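Plornness
A word list of fruit and vegetable names as people say them at home and at the market
Version 4

Hi, and welcome! Plornness is a list of 2000 everyday names for produce, with the standard name next to each one, who uses it, and a note when I had one worth writing down. It's small, it's plain text, and you can do pretty much what you like with it.

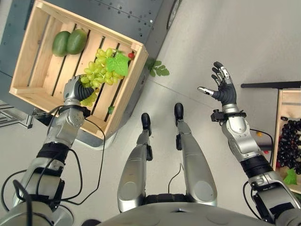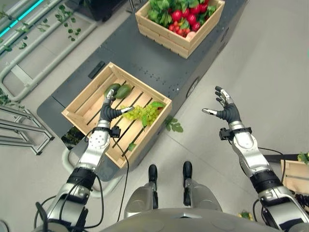
Grapes and a wooden crate, in both of these. 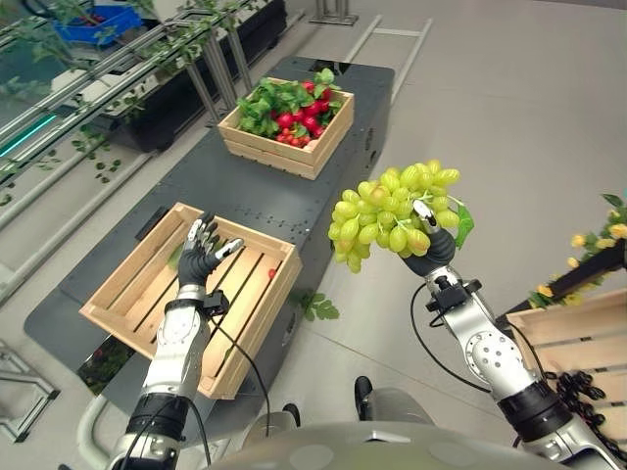 Put together by Glenys Pomare, with Behrouz Zamani and Heikki Turunen
Last touched in April

Why I made it

I grew up in a house where a bell pepper was a mango. My grandmother said it, my aunts said it, and I was in grade school before I found out the rest of the world had a different idea of what a mango was. Years later I was cleaning up recipe cards for a church cookbook and hit "6 stuffed mangoes, parboiled" and thought, well, somebody outside the family is going to ruin a dinner over this. So I started a list. Then Behrouz saw it and sent me 75 more in one evening (he had clearly been waiting for somebody to ask), and it got out of hand from there.

What's in the folder

names.csv - the main list, one name per row
sources.csv - where each name came from, by source number
regions.txt - the region codes, spelled out
leftovers.txt - 200 names I couldn't pin down, more on those further on

Columns in names.csv

local_name: the name as the person gave it, in their spelling. I left odd spellings alone.
standard_name: what a grocery store sign would most likely say.
region: a code, see regions.txt. Can be blank.
kind: fruit, vegetable, herb or nut. Tomatoes are under vegetable and I'm not taking mail about it.
source: a number that matches sources.csv.
note: free text, often blank, sometimes way too long. The one on rutabagas is a whole paragraph.

Please read it as UTF-8. If the accents come out as little boxes, your spreadsheet guessed wrong when it opened the file. Import it instead of double-clicking and you should be fine.

Where the names came from

Mostly from people. Saeed Heydari passed a sign-up sheet around his community garden and typed up whatever came back, and Heikki went through a stack of old seed catalogs with a pencil. The rest are from family letters, recipe cards and a lot of phone calls on my end. Everybody who gave us names said it was okay to share them, and no one's own name is in the files unless they wanted it there.

Things to watch out for

One local name can point to more than one plant. "Yam" has its own little cluster of rows, and so does "squash." Don't treat local_name as a key! I did that myself in version 2 and lost a bunch of rows before I noticed.

The regions are lopsided. We have a lot from Ohio and Indiana and next to nothing from the Southwest, so please don't draw a map from this and tell people it shows how America talks. It shows who I know.

Avocado rows are a mess. People gave me alligator pear, butter pear and just plain pear, and I haven't sorted out which of those are still said and which are somebody remembering a great-uncle. There's a "maybe_old" tag in the note column for names like that. I was strict with it in the first half of the alphabet and got lazy after P.

Grapes are a different headache, as folks tend to name the variety (or the neighbor's vine) and never the fruit. I folded most of those into one standard name and kept the variety in the note.

The leftovers

These are names with no match. A few are probably typos, and a few are probably one family's private joke. My favorite is "Tuesday beans," which came in with no region and no return address. If you know any of them, write me - I check the mailbox most mornings around coffee.

What changed in this version

Merged the duplicate rows for scallions and green onions.
Fixed region codes that had a space on the end (thank you, Farzad Asadi, for spotting it).
Added the herb rows. Cilantro took me an entire evening.
Took out mushrooms. I may put them back in their own file.

Using it

It's under CC BY 4.0, so share it, change it, print it on a tea towel, only say where you got it. "Plornness word list, version 4" is plenty. If you're adding names, send them in the same column order and leave region blank if you aren't sure. Guesses are a lot harder to find later than blanks are.

Still on my list: a column for plurals, and going back through P to Z for those old-name tags.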